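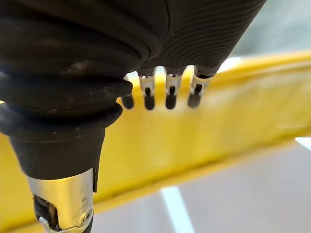

Contact Timing from Wrist-View Images During Tote Edge Grasps
Project report, Robotics Laboratory course, December

1. Summary

This project tested whether images from a small wrist camera can be used to predict the moment of first contact when a multi-finger hand closes on the rim of a storage tote. A small image classifier was trained on frames recorded during teleoperated grasps and compared with a threshold on finger motor current. On held-out grasps, the classifier called contact within one frame of the labeled time in 77 percent of trials. The current threshold was late in most trials but produced fewer false alarms. A combination of the two was the most useful result for the Nemel controller.

2. Background

The Nemel controller closes all fingers at a fixed speed and stops when motor current rises. With a rubber-covered hand, the covering compresses before the current changes enough to detect. The fingers therefore keep closing after contact, and a light tote shifts on the floor. Earlier coursework reduced the closing speed to limit this effect, at the cost of longer grasps. We looked for a signal available before the rubber is fully loaded.

The wrist camera was already mounted for logging. Its view is dominated by the hand. The palm and wrist covering take up much of the image, and the object behind the fingertips is usually out of focus. We treated this as a fixed condition and did not move the camera.

3. Data collection

Grasps were recorded with the Lekota teleoperation station. The operator moved the hand to the tote rim, paused, and closed the fingers at one of two speeds. The final set contained 600 grasps. Tote position and approach angle were changed between grasps by hand, without a fixed schedule.

Contact times were labeled from a separate side camera. Two members of the group labeled each grasp independently. If the labels differed by more than one frame, the grasp was reviewed by both and given a single label.

4. Method

Each wrist image was cropped to the region below the palm, where the fingertips and object edge appear. Crops were converted to grayscale in one version of the classifier and kept in color in the other. The input was a stack of 6 consecutive crops. Training used a batch size of 16 and was stopped when validation loss no longer fell.

The data were split by recording session. An early split by individual grasp gave much better scores, but the test grasps shared lighting and tote position with the training grasps. Those scores are not reported.

5. Results

The color version performed better than the grayscale version on totes that contrasted with the dark fingers. On gray totes the two versions were nearly equal. Most early calls occurred when a shadow closed the visible gap between two fingertips before the fingers touched the rim. Most late calls occurred at steep approach angles, with one or more fingertips hidden behind the wrist covering.

Reflections on the metal finger joints changed with hand orientation. Masking the joints reduced false alarms slightly but also removed part of the fingertip motion, so the mask was left out of the final version.

For the combined method, a visual call reduces the closing speed and the current threshold still ends the motion. A false visual call then costs time without ending the grasp.

6. Limitations

All recordings used one hand and one camera mount. Only rigid totes were included. The labels mark first contact by any finger and say nothing about grasp stability. Processing ran on a Vorix workstation beside the arm, and delay on the onboard computer was not measured.

7. Remaining work

The next group should repeat the test on the Briltora mobile base, where the floor and background change during the approach. The crop coordinates are stored in the project configuration file and must be reset if the camera bracket is removed.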